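Speaker notes – Two hand-held grippers, one kitchen corner
Civance meetup, October 31, 2019

(Slide 1. Say hi, check the mic.)

So I spent most of October comparing two finger shapes, which we call Kaler and Gida after the folders they live in. Same cameras, same markers, same doors and dials to work on. I wanted the boring numbers first, so we set a target of 1000 runs and got 900 we could use. Pretty happy with that!

(Slide 2. Let them look for a second.)

The microwave was our main test object. You hold one gripper in each hand and both carry marker cubes, so tracking is only as good as your wrists let it be.

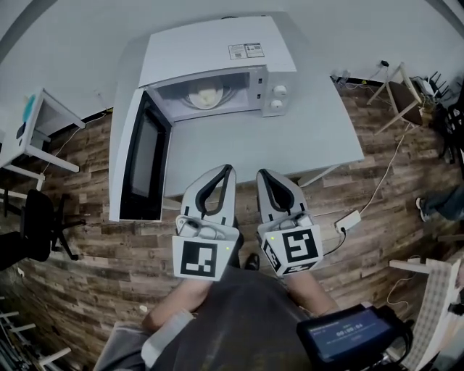
Munteanu wrote back after the dry run that two hands are overkill for a door, and that one gripper plus a decent wrist camera would get the same result in half the setup time. Fair point, and I'll come back to it – for the door I mostly agree. For carrying a plate, no way.

(Slide 3. Slow down here, people always ask about lenses.)

Wide view on the gripper camera. You get the finger and the whole cavity in one shot, plus plenty of room in the background. I love it for context, but things near the rim bend like crazy, and our marker detection dropped out in 131 runs. Mention the calibration sheet.
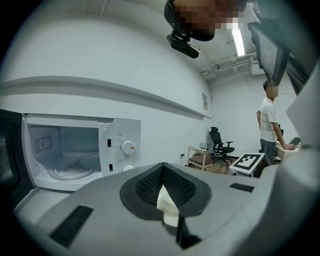 Photo: Civance test team

Dials next. The pointed finger is great for pushing on a door edge, less great on anything round (I tried, a lot). Ask who here has turned a knob with a gripper. Wait for hands.

(Slide 4. Skip if we're past the half hour.)

Thin flat parts were the last set, 600 runs, split evenly between the two shapes. 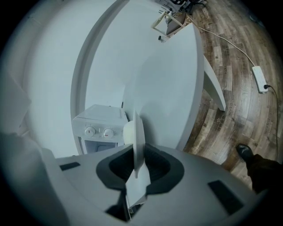

Thin white part held upright in the gripper, toaster oven behind.

Kaler kept its hold better, Gida was quicker to line up. Show the table, then take questions.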